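《工作场所整理》第四讲讲义:地面划线、桌面分区与小件分格
主讲:Veronika Takács 讲义整理:Cirilo Xolalpa
地点:Homov 二层实训间

本讲接着第三讲的"先清后分"往下讲。第三讲留下的红标物品如果还没有处理,请在课前处理完,放回原位或者送到走廊的待处理架,不要带到本讲的桌上来。

本讲分三块:地面、桌面、小件。前两块讲得快一些,时间主要留给小件。上机操作的部分不在本讲范围内,Jörg Fuchs 在第六讲统一讲。

## 1. 地面划线

### 1.1 划线的用途

地面胶带解决的是"边界在哪里"的问题。桌子可以挪,椅子天天在动,人走来走去,边界如果只靠口头约定,过两周就没有人记得了。贴在地上以后,桌脚往哪边偏了一眼可以看出来,推车停在线内还是线外也不用争。

实训间使用黄色胶带,表示工作区和通道的分界。其他颜色本课程不用,学员自己带来的彩色胶带请不要往地上贴。

线的形状跟着用途走。直线用于通道,折角用于固定位置。折角不要求一定是直角,设备或桌子斜着放的时候,贴成尖角也可以,只要两条线在角上接住,中间不留空。

### 1.2 在地毯上贴胶带

硬地面上贴胶带比较简单,擦干净就能贴。地毯要麻烦一些,注意以下几点:

- 贴之前先吸尘,吸两遍,第二遍与第一遍方向垂直。
- 只在短绒地毯上贴。长绒地毯粘不住,改用地垫。
- 先用粉笔或纸条试位,人从旁边走几趟,觉得不碍事再贴。
- 胶带从一端慢慢放开,不要拉紧。拉紧贴下去的胶带过几天会往回缩,两头翘起来。
- 转角处两条胶带要搭接,搭接长度 5 厘米,搭好后用手掌压实。
- 贴完不要马上在上面拖椅子。

灰色、带杂点的地毯比较耐脏,但小零件掉上去很难找。后面第 3 节讲小件的时候会再提到这一点。
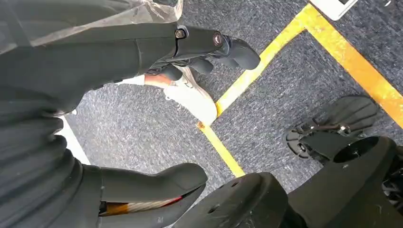

图 1 地毯上的黄色胶带及转角

### 1.3 磨损与更换

胶带是消耗品。边缘有轻微擦痕可以继续用,出现下面任何一种情况就要换:

1. 端头翘起,鞋底能勾到。
2. 转角处断开,两条线接不上。
3. 颜色脏到和地毯分不清。

换的时候整段换,不要在旧胶带上面再盖一层。盖了两层的地方会鼓起来,推车轮子经过时会跳一下。撕旧胶带要贴着地面往回撕,往上拉容易把地毯的纤维带起来。残胶用橡皮擦搓掉,不要用溶剂。

检查地面胶带列入每月一次的例行检查,由当月值日的小组负责,结果记在门后的表上。January 那一次因为放假顺延到了月底,以后遇到同样的情况照此办理。

## 2. 桌面分区

### 2.1 三个区

一张办公桌按照手的活动范围分成三个区:

| 区 | 位置 | 放什么 |
|---|---|---|
| 近区 | 坐着不伸直手臂就能碰到 | 正在用的东西 |
| 中区 | 手臂伸直能碰到 | 当天会用到的东西 |
| 远区 | 要欠身或站起来才能碰到 | 一直通电、基本不动的东西 |

近区留给笔记本电脑和手头正在做的事。路由器、插线板这类东西属于远区,装好以后几个月也不会碰一次,没有理由占住桌面中间。

两人面对面用一张桌子的时候,近区和远区正好相反,一个人的远区就是对面那个人的近区。这种情况下把共用的盒子放在两人都能伸手够到的位置,其余物品各归各的一边。学员常犯的错误是把自己的远区当成空地,东西一推就推到别人手边去了。

### 2.2 电源和线缆

线缆整理的顺序是先断、再理、后固定。很多人拿到扎带就开始捆,捆完了发现有一根插错了,只好全部剪开重来。

步骤如下:

1. 确认哪些设备可以断电。不能断的,在插头上贴纸条写明。
2. 把可以断的插头全部拔下来,线从桌面上完全拿开。
3. 已经没有设备对应的线,单独放到一边,下课前处理。
4. 剩下的线按照去向分组:往墙上走的一组,往桌上设备走的一组。
5. 每组从插线板一端开始理,理到设备端为止。多出来的长度留在插线板这一侧。
6. 用粘扣带固定,每组先固定两处,看一周再决定要不要加。

插线板放在桌边可以,前提是线往下走的那一段不会被膝盖或者椅子扶手挂到。线从桌上直接垂到地面,又没有固定,是实训间里最常见的问题,上一期学员 Vilmos Dobos 所在的小组在结课检查时就是在这一项上扣的分。

标签写设备名,不写人名。人会换座位,设备一般不换。标签贴在插头的平面上,黄底黑字,字高不小于三毫米。笔记本电脑盖上如果已经有资产标签,不要撕,也不要在旁边再贴一张内容相同的。

### 2.3 纸板、包装和"先放一下"的东西

拆下来的纸板最容易在桌上留下来。拆包的人觉得可能还要用,后来的人不知道能不能扔,于是就一直放着。

处理办法:纸板拆平以后当天送到回收点。确实要保留的(例如退货要用的原包装),在纸板上写明物品名称和保留到几月,送到储物间下层。没有写字的纸板一律视为可以回收,任何人都可以拿走。

塑料薄膜、泡棉同样办理。罩在物品上防尘用的塑料布不算包装,但要叠好或者拉平,不要团成一团搭着。

桌上暂时放不下、又不知道该放哪里的东西,统一放进"待定盒"。每张桌子只有一个待定盒,满了就要清,不准再加第二个。Piroska Szabó 的小组试过用两个,结果第二个盒子从头到尾没有打开过。

## 3. 小件分格

### 3.1 为什么单独讲

大件放错了地方,走两步就找到了。小件放错了地方,要么重新领,要么停下来找。储物间的登记表上现有小件 1,061 种,其中多数是装在小袋里的,袋子本身又轻又滑,一叠起来就往下溜。掉在花色地毯上,要蹲下去摸。

本课程对"小件"的规定:一只手能整个握住的,都按小件管理。

### 3.2 分格盒的选择

分格盒用木制的或者塑料的都可以,实训间用浅色木盒。选盒子看下面几条:

- **格子要有长有短。** 全是等大的方格,长条形的东西就只能斜着插,一斜就占两格的地方。一侧有一条通长的格,另一侧隔成几个小格,这种布局最实用。
- **隔板不能高过外壁。** 高出来的隔板会挡手。
- **无盖。** 带盖的盒子适合运输,不适合天天取用。
- **底面平。** 盒子放到桌上用手指按四个角,不应当晃动。

盒子比手头的东西略大就够了。拿了太大的盒子,空出来的地方会自己长出东西来。

### 3.3 放入的顺序

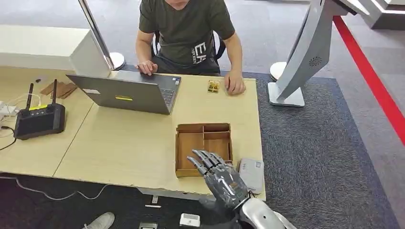 先把所有要入盒的小件拿到盒子外面,在桌上排成一行,人坐在哪一边就沿哪一边的桌沿排。排的时候不考虑归类,只要求每件都能单独看见,不重叠。排好以后再看有哪些是同类的,把同类的挪到一起。这一步不要在盒子里做,在盒子里挪来挪去,最后只会把先放进去的压在下面。

排好之后按下面的顺序放:

1. 最长的一件先放。它能放进去的格子往往只有一两个,先占住,别的再说。
2. 有硬壳的放在第二步,单独一格,不和袋装的混放。
3. 袋装的小件竖着放,袋口朝上,标签朝向取用的人。
4. 最薄、最轻的放在最后,例如单张的薄片和夹在透明片里的小零件。放之前先看一下格底有没有别的东西。

每放一件,手离开盒子以后看一眼有没有放平,再去拿下一件。两只手同时放两件并不会更快。

分格盒在桌上的位置:放在中区,离桌沿留出一掌宽。盒子贴着桌沿放,袖子一带就下去了。桌沿如果有缺口或者毛刺,先用砂纸磨一下或者贴上边条,再往那里放东西。

### 3.4 不进盒的东西

充电宝、硬盘盒一类的扁平物件不进分格盒。它们比格子宽,硬塞进去会把隔板顶歪。放在盒子旁边,长边与盒子的边平行,有字的一面朝上。

个人物品也不进盒,包括戒指、手表、钥匙。做小件操作时摘不摘戒指由本人决定,但是摘下来的东西不要放进分格盒里"先放一下",放进自己的口袋或者包里。

### 3.5 袋子

透明小袋适合装分格盒里的小件。不透明的袋子一律换掉,换袋时把原来的标签剪下来一起装进去。

袋子的大小以装进去之后能够折一次口为准。太大的袋子里零件会全部滑到一个角上,从外面看不清是什么;太小的袋子封口压不住,放两天自己就开了。表面反光的零件装在透明袋里不容易看清型号,要在袋子外面另写一张标签。Tovarex 的袋子自带书写区,可以直接用油性笔写;没有书写区的贴纸标签。

一袋只装一种。"差不多的"不算一种。

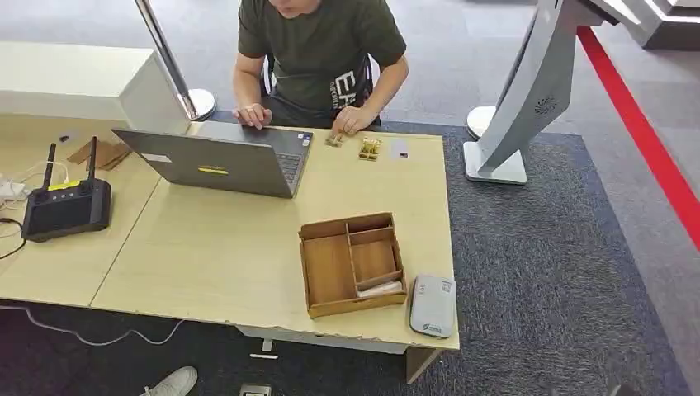
## 4. 课堂练习

练习分五个小组进行,每组一张桌子、一个分格盒、一包混装小件。包里的内容各组不同,不用和别的组比较。

**练习一:排列。** 把小件全部取出,沿桌沿排成一行。要求每件之间能放进一根手指。排完请邻组来一个人,从行里随便指一件,由本组说出它应当属于哪一格。说不出来的先放到行尾。

**练习二:入盒。** 按照 3.3 的顺序放。一人操作,一人看,其余的人记录。看的人不要伸手,发现放错了也等放完再说。放完之后交换角色,把小件全部取出再来一遍。两遍之间通常会有一两件换了格子,把换的原因写在记录纸上。

**练习三:取用。** 操作的人闭上眼睛,由看的人说出一件物品的名称,操作的人凭位置去摸对应的格子,只摸格子,不用把东西拿出来。摸错的格子在记录纸上画圈。如果同一格被圈了两次以上,说明这格的位置要调整。

三个练习合计大约 15 分钟。超过时间的组先停下来,课后再补。

记录纸用背面也可以,字写清楚就行。

## 5. 常见问题

**隔板松了怎么办。** 取出隔板,在槽里垫一层纸胶带再插回去。不要用胶水,以后还要调整格子大小。

**格子不够用。** 先看待定盒,再看有没有可以退回储物间的。确认都没有了再领第二个分格盒,领用时在登记表上写清楚放在哪一张桌子。

**空着的格子要不要填满。** 不用。空格子给明天的东西留着。有的学员看到空格就把橡皮、糖果放进去,这些请拿走。

**笔记本电脑和分格盒抢位置。** 电脑优先,分格盒往旁边让。打字的时候手肘不应当碰到盒子。左手边还是右手边按个人习惯,同一张桌子上轮换使用的人最好事先说好。

**零件掉在地毯上。** 站在原地不要动脚,先把椅子往后推开,再蹲下去找。光线不够时把手电贴着地面横着照,有厚度的东西会拖出影子。找不到的话,在桌上留一张纸条写明掉了什么,当天不要吸尘。

**胶带线里能不能放包。** 不能。包放在椅背后面或者储物间。

## 6. 课后作业

1. 在自己平时使用的桌子上画出近区、中区、远区,画在纸上即可。标出每个区里现有的物品,再标出你打算移走的物品。
2. 选一个抽屉或者一个盒子,按 3.3 的顺序重新放一遍,写半页纸,说明哪一件最难放、最后放在了哪里。
3. 检查自己座位附近的线缆,按照 2.2 分组,暂时不用固定,下次上课带草图来讨论。

作业交给 Cirilo Xolalpa,纸质或者电子的都可以。照片可以附,但是不能代替文字。

## 7. 下一讲的准备

第五讲讲储物间和登记表,地点不变。请带上本讲的记录纸。分格盒不要带走,下课后放回各自的桌上,小件留在盒子里。没有贴标签的小袋请在离开前补贴,油性笔和标签纸在门边的架子上,用完盖好笔帽放回去。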